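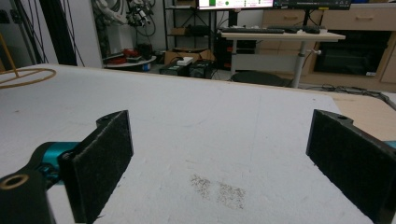 The table in the back room, with the wire stand on the left.

The Hat from Lista

The hat had come back in July, in a box that was too large for it. Inside the box was a lot of paper, and under the paper the hat, and under the hat a note with one line: "I think this belongs to somebody at your place." The stamp was from Lista. Hedvig Holmgren read the note two times and then put it in her pocket.

She knew very well whose hat it was. Gebreyes had worn it every day, also indoors, also when the heating was on. He took it off only when he was eating. Then one morning he had gone to the coast for the weekend and he had written that he would stay there a little longer. That was 149 days ago. Hedvig did not think of herself as a person who counts days, but she had the number ready when Alun Mathias asked for it.

"We should put it on the stand," she said. "A hat loses its shape in a box."

Alun looked at the stand. It had cost almost 200 crowns, and in his opinion it was only some wire. He bent down and looked at the gray marks on the white surface instead.

"Did you clean here?" he asked.

"I wiped it. It does not go away."

It was the place where Gebreyes used to empty his pockets. He collected sand from everywhere and gave each kind a small bag, and the bags were never closed well. Hedvig had wiped and wiped, first with water and then with something Alun had bought. Now she put the hat down beside the stand, with the crown up, and she turned it so that the little patch was at the front. She did not lift it onto the wire. She only smoothed the brim with her hand, slowly, all the way around.

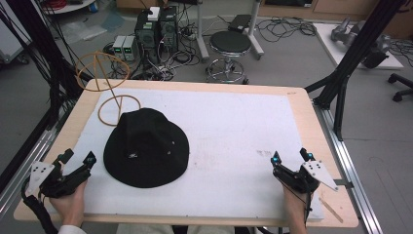

Leave it lying like that, said Alun, he never hung it up in his life, and if he comes through the door and sees it on a stand he will think that we have made a museum.

Hedvig considered this. Outside, a truck was trying to turn in the yard, and they both waited until it had finished.

"You think he comes through the door?" she asked.

"I think he wants his hat."

"Then why did somebody else send it?"

Alun had no answer, so he went to make coffee. She heard him open the wrong cupboard and then the right one. She took out the note again. The letters leaned to the left, and the word "belongs" had been written over another word. She held the paper up to the lamp - it had perhaps been "belonged" - and she was not sure if she liked the new word better.
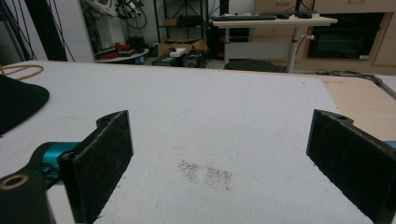

When he came back with the cups she had already found a pen. She wrote the address from the box on an envelope, and on a clean sheet she wrote that the hat had arrived, that it was in good condition, and that it could be picked up at any time.

"Write that the stand is also his," said Alun.

She wrote that too.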